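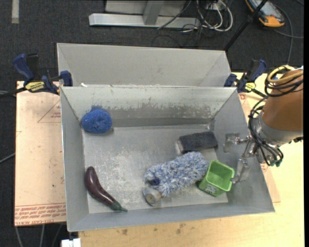

Korkum G2 Undersink Grease Separator

Passive grease separator for small commercial kitchens, food trucks and catering units. Fits under a two-compartment or three-compartment sink. No power supply required.

Product code: KG2-U
Availability: In stock, ships on a half pallet
Sold as: Each, with outlet coupling and lid gasket

Overview

The Korkum G2 holds back fats, oils and grease before they reach the building drain. Wastewater enters through a baffled inlet, slows down in the main chamber and leaves from the bottom of the outlet side. Grease rises and stays in the chamber until it is removed by hand. Solids settle in a lift-out basket below the inlet.

The G2 replaces the G1, which was dropped from the range in December. The inlet and outlet heights are unchanged, so a G2 can be fitted to existing G1 pipework. The lid is not interchangeable. The G1 lid used four corner screws and the G2 uses two over-center clamps on each long side.

Construction

The tank is a single molded polyethylene shell with ribs on the outside faces. The inlet and outlet baffles slide into molded channels and lift out for cleaning. The solids basket is perforated stainless steel with a folding handle. The lid gasket is a closed-cell strip seated in a groove. It should be replaced when it no longer springs back after the clamps are released.

Polyethylene was chosen over coated steel for this model. Coated steel tanks in this size are lighter on cost but fail first at the weld line, usually under the inlet where hot water strikes the wall. Customers who need a steel tank for a fire-rated enclosure should look at the Korkum S series.

Specifications

Rated flow: 13 gallons per minute
Inlet and outlet: 2 inch, plain end
Tank material: Polyethylene
Baffles: Polyethylene, removable
Basket: Stainless steel, perforated
Lid fixing: Over-center clamps
Maximum continuous water temperature: 160 F
Position: Floor standing, indoors
Color: Black tank, gray lid

Sizing

Size the separator by sink volume and drain time. Multiply the length, width and depth of each compartment in inches, add the results and divide by 231 to get gallons. Take three quarters of that figure as the working volume. For a one-minute drain time, the working volume is the flow rate in gallons per minute. For a two-minute drain time, halve it.

A combined compartment volume of 3,000 cubic inches gives a working volume just under 10 gallons, and a single G2 will handle it at a one-minute drain time. Larger sinks need either a two-minute drain time, set by the flow control fitting, or the next unit up. Check with the local plumbing authority before using the longer drain time. Not all of them accept it.

Do not connect a dishwasher or a food waste disposer. Dishwasher discharge is too hot and carries detergent, which keeps grease in suspension and sends it through the outlet. Disposer discharge fills the basket within a shift.

Installation

Set the tank on a level floor with enough clear height above it to lift the basket straight out. Fit the flow control upstream of the inlet, with its air intake above the flood level of the sink. Vent the outlet line according to local code. Fill the tank with cold water before first use - a dry tank passes the first load of grease directly to the drain.

The Trosus flexible coupling supplied with the unit fits 2 inch plastic or copper pipe. Cast iron needs an adapter, sold separately.

Cleaning

Empty the basket at the end of each working day. Skim the chamber when the grease layer reaches the mark on the outlet baffle. In most kitchens this is once a week, but fryer-heavy menus need it more often. Hold skimmed grease in a sealed container for collection. Do not flush it with hot water or solvent.

Scrape plates and pans dry before washing. It makes more difference to the cleaning interval than any other step.

Enzyme dosing is optional. The G2 has been run with Saneo liquid doser packs without damage to the gasket or shell. Dosing does not replace skimming, and some authorities prohibit it.

Spare parts

KG2-01 Lid with gasket
KG2-02 Lid gasket only
KG2-03 Solids basket
KG2-04 Baffle pair
KG2-05 Clamp, single
KG2-06 Flow control fitting, 2 inch

Related products

Korkum S series, coated steel
Pascu wall-mounted grease container
Saneo liquid doser, battery operated

Warranty

The tank shell is covered for five years against cracking and seam failure. Baffles, basket and clamps are covered for one year. Gaskets are a wear part and are not covered.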